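Category: Nursery and Kids' Room > Washing and Care > Fabric Wash

Inia Gentle Fabric Wash, refill pouch

Inia is a liquid wash for small home textiles: cushion covers, cot blankets, soft toys, bibs and the covers of changing mats. We make it in our workshop in Nirwood, in small batches, and we have sold it under the same name from the first batch until today. It has no perfume and no colour. If you smell something when you open the pouch, it is the plant soap, and this smell leaves with the rinsing water.

The refill pouch contains 1008 ml. One capful is 24 ml, so one pouch is enough for 42 normal washes. The cap of the old bottle fits also on the pouch. Customers who still have the metal pump from Turcotte can use it, but it gives a little less than one capful for each push, and for a full machine you should push twice.

How to use

For the machine, put one capful in the drawer and choose a programme at 40 degrees or lower. Please do not use fabric softener together with Inia. The softener covers the fibres and the next wash will clean less well.

For hand washing, use half a capful in a basin of lukewarm water. Leave the textile in the water for ten minutes, press it gently, and rinse until the water is clear. Do not twist it.

Wool and silk are possible, but only by hand. For leather, suede and down filling we do not recommend this product.

What has changed

Since September the recipe contains less salt, therefore the liquid is a little thinner than before. The strength is the same. Pouches with the batch number 1514 and higher are made with the new recipe. You can mix old and new in the same bottle without problem.

The pouch weighs less than the glass bottle which we used before, and for this reason the delivery from our store in Fallis is now cheaper. The glass bottle with 355 ml is still available for people who want to try first. 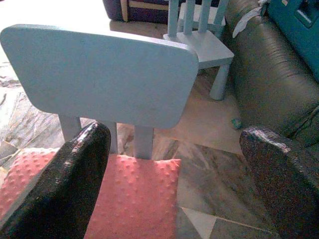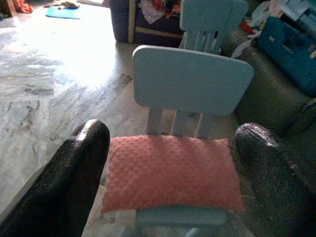
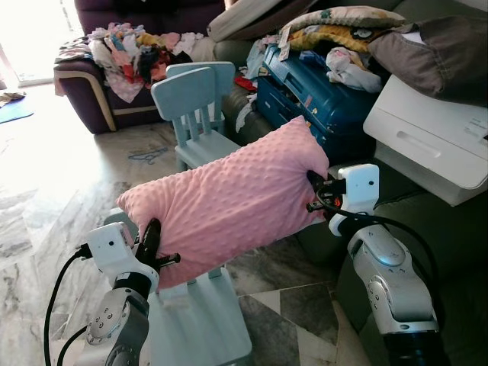

Fabrics with a raised surface need a little more patience with any liquid soap. The soap likes to stay at the foot of each small bump, and when it dries there the fabric feels stiff. On a minky cushion like the pink one, with the dots so close together, we advise to rinse one time more than you would do for flat cotton. Dry it in the air and not on a radiator, and brush it with your dry hand when it is ready. Never iron this kind of fabric.

Storage: between 5 and 25 degrees, closed, away from children. After opening please use it within one year.

Last updated: September

Comments (3)

Graziella Bianchini
I use it for the blankets of my two grandchildren and I am content. The new one is really thinner, I spilled some the first time. Does the pouch stand up alone when it is half empty? Mine falls.

Hauke Petersen
@Graziella mine falls too, I keep it in an old jam jar. Good on bibs, but carrot stains need a second wash.

mila_k
Is the 355 bottle the same recipe as the pouch now?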